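Informe de avance al fondo Oravec: programa de comidas y apoyo a familias del barrio de Brolham

Tiempo de lectura: 4 min
Imprimir | Enviar por correo electrónico

Periodo: de enero a abril
Responsable del informe: Teresa Esteves
Entidad: asociación Clemov

1. Situación general

El programa sigue el calendario aprobado, con un retraso en los talleres para adultos que se detalla en el apartado 4. El comedor de mediodía abrió la segunda semana de enero y ha funcionado todos los días laborables salvo dos, en febrero, por un corte de agua en la calle. Esos dos días se entregaron bocadillos y fruta en la puerta, entre las 13:00 y las 14:30.

La subvención cubre el alquiler del local, los alimentos frescos, media jornada de cocina y el material de los talleres. El sueldo de coordinación lo paga la asociación con fondos propios, tal como figura en el convenio.

2. Comedor

Servimos 60 comidas diarias, la cifra prevista en la solicitud. En marzo hubo lista de espera durante tres semanas. Se resolvió con un segundo turno los jueves, el día de más demanda por coincidir con el reparto de ropa de la parroquia vecina. El segundo turno se mantiene y de momento no supone gasto adicional de personal, porque se ha adelantado media hora la entrada de cocina y se ha suprimido la limpieza a fondo de ese día, que pasa al viernes.

Los menús los prepara Latifa Metwally. Se repiten cada cuatro semanas y llevan legumbre tres veces por semana. A petición de varias familias se ha retirado el plato de hígado y se ha sustituido por lentejas con arroz. La opción sin carne la pide una parte cada vez mayor de los usuarios y a partir de mayo figurará en la hoja de menú como plato fijo.

El precio del aceite ha subido por encima de lo presupuestado. Se ha compensado comprando la verdura directamente a la cooperativa Zeda, que sirve los martes antes de las 8:00 y nos fía a treinta días. La calidad es buena, aunque en febrero llegaron dos pedidos incompletos y hubo que cambiar el menú sobre la marcha. Hatem Gaber ha hablado con ellos y desde entonces confirman el pedido por teléfono la tarde anterior.

3. Apoyo a familias

Se han abierto expedientes nuevos en dos modalidades: orientación sobre ayudas y acompañamiento a citas. La mayor parte de las consultas tiene que ver con el empadronamiento y con la beca de comedor escolar. La oficina municipal está dando cita a seis semanas, y varias familias han perdido plazos por ese motivo. Hemos enviado un escrito al distrito y estamos a la espera de respuesta.

Lerato Mokgethi atiende la orientación los lunes y miércoles por la tarde. El horario se queda corto. En el siguiente periodo proponemos trasladar a esta partida las horas no gastadas en traducción, que se solicitaron con holgura y apenas se han usado. Adjuntamos la petición de cambio en documento aparte para que el fondo la valore.

4. Talleres de cocina para adultos

Debían empezar en febrero y empezaron a finales de marzo. El retraso se debe a la revisión de la instalación de gas, que obligó a cambiar una llave y a repetir la inspección. Hasta la fecha se han celebrado 4 sesiones. El grupo es estable y asiste también gente que no usa el comedor, algo que no estaba previsto y que vemos bien.

El contenido se centra en compra económica, conservación de alimentos y aprovechamiento de sobras. La sesión de legumbres fue la más concurrida. La de etiquetado resultó larga y Taha Helmy la va a rehacer en dos partes, con menos papel y más práctica. Las recetas se reparten en español y en árabe.

Para los talleres se compró menaje básico por valor de 300 euros: ollas, tablas, cuchillos, escurridores y recipientes con tapa. Las facturas van en el anexo. 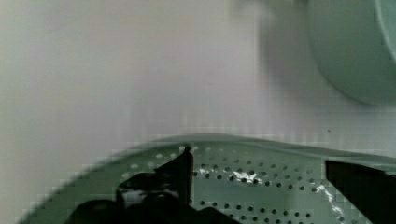
Escurridor verde claro, detalle de los orificios.

Quedan por comprar dos balanzas y un juego de medidores. El proveedor no los tenía en existencias y no hemos querido pagar el doble en otra tienda.

5. Gasto

El ritmo de ejecución es el esperado en alquiler y personal. En alimentos vamos ligeramente por encima y en material de talleres por debajo, a causa del retraso ya explicado. La reparación del gas costó aproximadamente 200 euros y se ha cargado a mantenimiento. No prevemos solicitar ampliación.

6. Próximos pasos

Mayo: inicio de la opción fija sin carne y compra del material pendiente.
Junio: encuesta breve a los usuarios del comedor, en papel y de forma anónima. Se recuperan también dos de los talleres atrasados.
Julio: el comedor cierra la última quincena. Las familias con expediente abierto seguirán teniendo atención telefónica por las mañanas.

Queda pendiente decidir si el segundo turno de los jueves continúa en verano. Pedimos al fondo que nos confirme antes de junio si el cambio de partida del apartado 3 necesita una adenda al convenio o basta con la autorización por escrito.

Compartido 4 veces | 0 comentarios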